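The Bracelet Will See You Now

Wellness jewelry promises calm, focus and a better night's sleep. Our writer wore the stuff for 11 weeks and kept the receipts.

By Ovidiu Cozma

The woman at the counter in Ustside took hold of my wrist before I had told her my name. She turned it over, looked at the veins and told me I was carrying a lot of heat. I said I had walked up the hill from the train. She said it was a different kind of heat.

I left with a string of purple beads in a paper envelope and a card telling me to rinse them under a cold tap at the new moon. The beads cost me 60 dollars. I know what beads cost by the strand, having called two wholesalers, and I can report that the beads were not where my money went.

Wellness jewelry is an awkward thing to write about, mainly for the reason that the people who sell it are so nice. I have been lied to by men selling gutters and I have been lied to by a dentist, and in both cases I came away feeling worse. At Rirnora, the shop in Ustside, I was given mint tea. When I asked what the purple beads did, I was told they "supported" sleep. When I asked how, I was told that everyone's journey with them was personal. I wrote that down and looked at it for some time on the train home.

"Support" is the great word of this trade. It has the shape of a claim and none of the weight. A beam supports a roof, and if you take the beam out the roof comes down. Take the purple beads off at bedtime, as I did on alternate weeks, and what you get is a night like the one before. I kept a notebook by the bed and wrote down when I turned the light off and when I gave up on sleep in the morning. I will spare you the pages. My best night came after I had helped my brother-in-law move a freezer, and I wasn't wearing anything on my wrist but a bruise.

The usual answer to this is that I didn't believe in it enough. I heard that from a customer at Rirnora, from a yoga teacher, and from a man who wrote to me after I mentioned the project online. Let's take it seriously for a minute. If the beads only work on people who already think they work, then the shop is selling two things, a bracelet and a belief, and the customer has to bring the second one from home. Aspirin doesn't ask this of anybody.

Vistirov goes about it in another way. It's a mail-order company with a clean white website and a weakness for the word "frequency." Its bands come with a leaflet, folded into six, and the leaflet has a graph on it. One line goes up and another goes down. I turned it around several times looking for a label on either axis and then wrote to the company to ask what was being measured. The reply thanked me for my curiosity. I wrote again. The second reply thanked me for my patience and offered me a discount code.

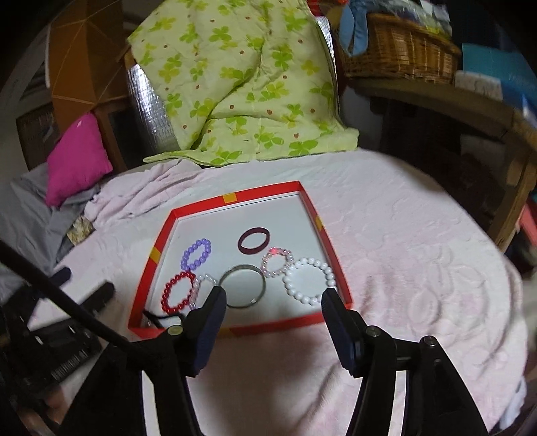

Volume 11, Issue 6

I should be fair about the pleasure of the thing, because there is some. Beads are nice to handle. My grandmother had a string of them that she never wore, and she let us run it through our fingers while the adults talked, and I can still feel how the knots came along at even spaces. Plenty of religions worked this out long before there were gift shops. Give a worried person something small and smooth to turn over and they may settle a little. I have no quarrel with that. I did it myself in a waiting room in my fourth week, and the appointment went by faster than I'd expected.

But any beads would have done it. A key ring would have done it. That's where the price starts to bother me, and the price is the part that the sellers least like to discuss. Rirnora will tell you which stone goes with which month and which mood, and which two should never be worn on the same arm. Ask why the green one costs more than the blue one and you get the tea again.

To find somebody who would talk about money I had to go to the Mac Suibhne workshop, a narrow place up a flight of stairs, where they restring necklaces and mend clasps. They make some pieces of their own, too, and make no promises about them beyond the thread. The stringer who sat with me asked to be left out of this by name, as half of the shop's repair work comes from people who bought their bracelets somewhere more spiritual. I put my Rirnora beads on the bench. The stringer stretched them, once, and let go.

"Elastic," was the verdict. "Cheap elastic. You've got until May."

I asked what a fair price would be. The stringer named one, and I asked again to make sure I had heard it right. Then we talked for an hour about thread — silk against nylon, how to size a knot to a drilled hole, why people will keep putting hand cream on before they put their pearls on. It was the most useful hour of the whole project, and no one mentioned energy.

There is an argument that all of this is harmless. People spend money on sillier things, and I am one of them; I own a bread machine. If a bracelet makes a Monday easier, who is a magazine writer to come along with his notebook? I held that view myself for a good part of the winter. What moved me off it was the back page of the Vistirov leaflet, in type so small I had to take it to the window. It suggested wearing the band "alongside or in place of" other approaches to pain. Alongside, fine. "In place of" is a phrase I would like to see somebody defend out loud, in a room, to a person with a lump.

I asked the company about those words as well. This time the answer came from a different address and was much shorter. The leaflet was being revised, it said, and the wording had been an error of translation. I asked what language it had been translated from. I'm still waiting on that one.

So where does it leave a reader who has a bracelet on right now and rather likes it? Keep it on. Wear it to dinner. If it was a gift, be glad somebody thought about you. I would only ask that you leave out the new moon and have the cord looked at by someone who strings for a living. And if the person selling you the next one takes your wrist and says you are carrying heat, ask them what they mean and wait. Don't fill in the silence for them. I did that at Rirnora, more than once, and each time I handed over a small fact about myself — the bad sleep, the deadlines, the knee — and each time it came back to me a few minutes later as something the stones had noticed.

The purple beads went before May. The elastic gave out while I was reaching for a jar on the top shelf, and they went all over the kitchen floor and under the stove. I swept up what I could find. I slept fine that night, and the next night I didn't.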